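Tindalholm reading room reopens after the roof works
August 6, 2022

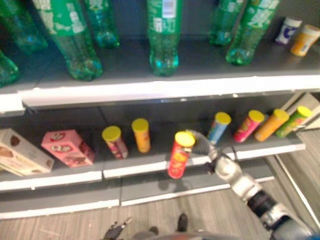 The reading room at Tindalholm is open again. The scaffolding came down at the end of last week and the south door is back in use, so there is no longer any need to go round by the bicycle yard. Opening hours are as they were before the works.

Members who followed the planning stage will remember that the original scheme was for a like-for-like replacement of the felt. When the old covering was lifted, the boards underneath were found to be sound at the ridge but soft along the whole of the north eaves. Zinash Ayele, the project architect, stopped the work for four days and redrew the edge detail. The new eaves project further than the old ones and carry the rainwater clear of the wall into a wider gutter. From the lane the roof now looks slightly heavier than it did. We have had two letters about this, one for and one against.

The covering is standing seam zinc, left to weather. It is bright at present and will dull over the next few winters. The rooflights are in the same positions as before, but the upstands are taller and the glass is double. Two of the old frames were in good enough condition to be kept and have gone into store at Geveck's yard, where they can be seen on request.

Inside, the main change is to the ceiling. The suspended tiles put up in the 1970s have gone and the trusses are on show for the first time in decades. They are softwood, bolted at the joints, and a good deal rougher than the drawings in our archive suggested. Several have carpenters' marks in pencil near the wall plate. Mostafa Abdel Hamid has photographed all of these and would like to hear from anyone who can read them. His prints are in the plan chest, second drawer down.

Taking out the tiles made the room louder. There was some discussion of a plaster finish with felt behind it, but the cost was too high and it would have hidden the rafters. We have gone for wood wool boards between the rafters, painted off-white. They do most of what is needed. The long tables have been moved away from the entrance, where the echo is worst, and there is cork under the chair legs.

Heating is the item still outstanding. The old radiators have been flushed and put back, but the new controls from Ouali have not arrived and the system is on a manual timer until they do. This should not matter in August. If the controls are not in by the autumn we will write to members again.

The builders were Geveck, working from Zinash's drawings, with the leadwork at the chimney done by a separate firm from Dostbridge. The job finished 10 days later than the programme said, almost all of it down to the eaves. The final account has not been settled and a figure will be given at the annual meeting.

A few practical points for those coming back in:

The local collection has returned to the east wall. Maps are in the same order as before, but the folios are now on the bottom shelves. Please ask for help with anything in the large boxes.

The gallery stair is closed until the handrail is fixed. The existing rail is lower than it ought to be, and Zinash is drawing up a second rail above it that can be taken off again without marking the newels.

There are now 5 sockets at the window tables. The floor boxes are no longer live and should be left shut.

Zinash will lead a walk round the building later this month, starting outside at the north-east corner, where the old and new eaves can be compared – a short length of the original was left over the store. The walk takes in the roof space, reached by a fixed ladder. Those who would prefer to stay at ground level can join Hatem Ezzat in the reading room, where the survey drawings will be laid out. Places for the roof space are limited and names should be given to Marwa Farouk at the desk.

The next newsletter will have a longer piece by Hatem on the 1970s alterations, including the porch, which was built to a different drawing from the one that was approved. He is still looking for photographs of the front of the building from before the porch went up. Prints can be left at the desk in an envelope with your name on it and will be copied and returned.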